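Clear vinyl pouches yellowing and going stiff – storage or material?

Packing and Travel Gear > Materials and Repair

seamripper_oh
I keep travel kits in clear zippered pouches and replace them more often than I think I should have to. The failure is always the same. The window goes cloudy, then stiff, then cracks along a fold, usually within an inch of the trim. Zippers are fine. Stitching is fine.

Current set is a mix: two Akico pouches, one Utari bag with a window in the front, and a few unbranded ones. All are sold as "PVC or similar," which tells me nothing. The Akico ones spend the off season in a closet against an outside wall. The Utari stays in the car from November on.
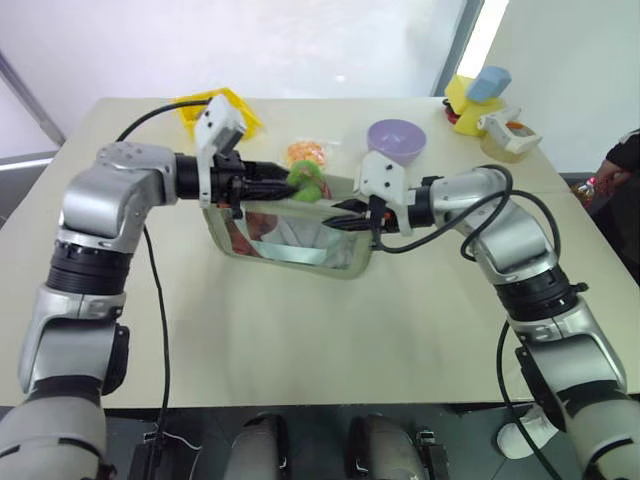 What I would like to know is whether the cracking comes from cold, from folding, or from the plasticizer leaving the sheet. I have read all three. If it is the last one I assume there is nothing to be done except buy a different plastic.

gauge_and_grain
All three, and they are connected. Flexible PVC is a rigid plastic with plasticizer mixed in. As the plasticizer migrates out, the temperature at which the sheet turns brittle goes up. A pouch that could be folded in a cold car when new may crack at the same temperature a few years later. The fold is simply where the strain is highest.

Cracks next to the trim are typical. The needle holes are there, and the sheet goes from double thickness to single over a very short distance.

halfhitch66
Check what they are stored against. Plasticizer moves into whatever is touching the sheet if that material will take it. Polystyrene and some rubbers are bad. I had a pouch weld itself to a foam tray and it took the surface of the tray with it. Plain cotton or uncoated paper between pouches is enough.

seamripper_oh
They are stacked flat on each other with nothing between. They do stick a little when I pull them apart.

gauge_and_grain
That tackiness is plasticizer on the surface. Wipe with lukewarm water and a drop of dish soap, dry flat. No alcohol, no acetone. It will not put anything back into the sheet, but it stops dust bonding to it.

lowdenier
I disagree with the emphasis on chemistry. Thickness matters more for how people use these. I buy sheet by the roll for a small repair business and the difference between 8 mil and 16 mil in a front panel is very large. Thin sheet takes sharp creases and keeps them. Thick sheet bends in a wider curve. Most store pouches are thin because thin is cheap and looks clearer on the shelf.

gauge_and_grain
Thicker sheet is also harder on the hinge line when it is cold. I would not put 16 mil in anything that has to fold flat.

lowdenier
Then don't fold it flat. Stuff it with a towel and stand it up.
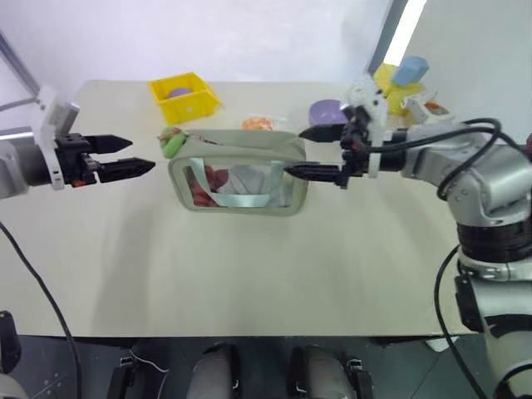
A rounded former also helps. I use a rolled hand towel in anything with corners. For creases already set, leave the bag filled in a warm room overnight. I would not use a hair dryer, as it is too easy to overheat one spot and leave a ripple.

halfhitch66
TPU is the other option. It has no added plasticizer in most grades, so it stays flexible in cold. It costs more and it can still yellow in sunlight unless the grade is stabilized. Thaweesak sells it in cut panels. I paid 349 baht for a panel, before shipping.

seamripper_oh
Is TPU sewable on a home machine?

halfhitch66
Yes. Long stitch, a Teflon foot or a strip of tissue paper on top, and clips instead of pins. Every pin hole is permanent. Stitch length around 3.5 mm. Anything shorter and you have made a perforated line.

lowdenier
Plusevura has TPU as well, 30 cm wide, minimum order 400 cm. Reasonable if you are doing several windows. Theirs is hazier than PVC, and some people will mind that.

gauge_and_grain
Agree on the haze. For toiletries it makes no difference. For documents I would stay with PVC and replace it.

seamripper_oh
Ordering from Plusevura. I will redo the Utari window first and keep the old panel as the pattern. The Akico ones get paper between them for now.

halfhitch66
Trace the old panel before you unpick it. Old PVC shrinks, so add a little on each side or the zipper will pucker.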